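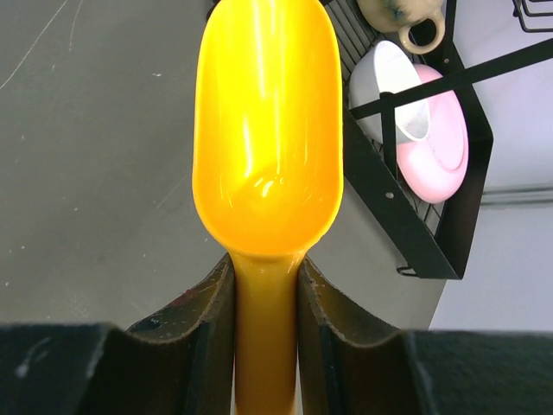

Have you ever tried to carry water in your hands? I have, loads of times, and I always end up with a soggy sleeve and hardly anything left by the time I get there. My fingers leak! Yours do too, I expect. That's why people have been making scoops and spoons for thousands and thousands of years, and I think they're one of the cleverest things in your house (yes, cleverer than the telly).

## Before there were kitchens

The very first scoops weren't made by anybody. People who lived by the sea picked up shells, and a shell is a brilliant scoop – it's curved, it's hard and it doesn't leak. In other places people used gourds, which are a bit like pumpkins with a hard skin. Dry one out, cut it in half, and you've got a bowl. If you're lucky and it grew with a long thin neck, you've got a handle as well!

After that came wood, bone and horn, and then metal. Plastic is the baby of the family. Your great-great-granny probably never stirred anything with a plastic spoon when she was small.

## What the handle is for

Imagine a pot of hot soup. If all you had was a shell, your fingers would be awfully close to the soup. Ouch. A handle keeps your hand away from the heat, and it lets you reach right down to the bottom, where the best bits of potato are.

A handle can also be a lever. Push down on the end of a garden spade and the other end lifts up a great big lump of earth. Spoons can do it too, which is how my brother once flicked a pea right across the dining room. (Dad wasn't pleased. The dog was.)

## Deep or shallow?

Next time you're helping with the dishes, have a look in the drawer. A soup ladle is deep, so the soup stays in when you wobble. A dessert spoon is shallower, so your top lip can get all the pudding off. A flour scoop often has an open front, and you can push it straight into the bag.

## Try it yourself

You'll need 400 ml of water in a jug, an empty bowl, and 2 different spoons, one big and one small. Do this on a tray or outside.

1. Guess how many big spoonfuls it will take to move all the water into the bowl. Write your guess down.
2. Start scooping, and keep count.
3. Pour the water back and do it again with the small spoon.
4. Measure what's left at the end.

When my friend Niamh Tierney tried it, she finished with 398 ml, so 2 ml had gone missing. We found some of it on her sock.

The last bit of water is the hardest to get, isn't it? The spoon is round and the corner of the jug isn't, so they don't fit together very well. Try tipping the jug sideways and see if that helps. Then have a go with dry rice and see what changes – rice makes a little hill on top of the spoon, and water won't do that however nicely you ask.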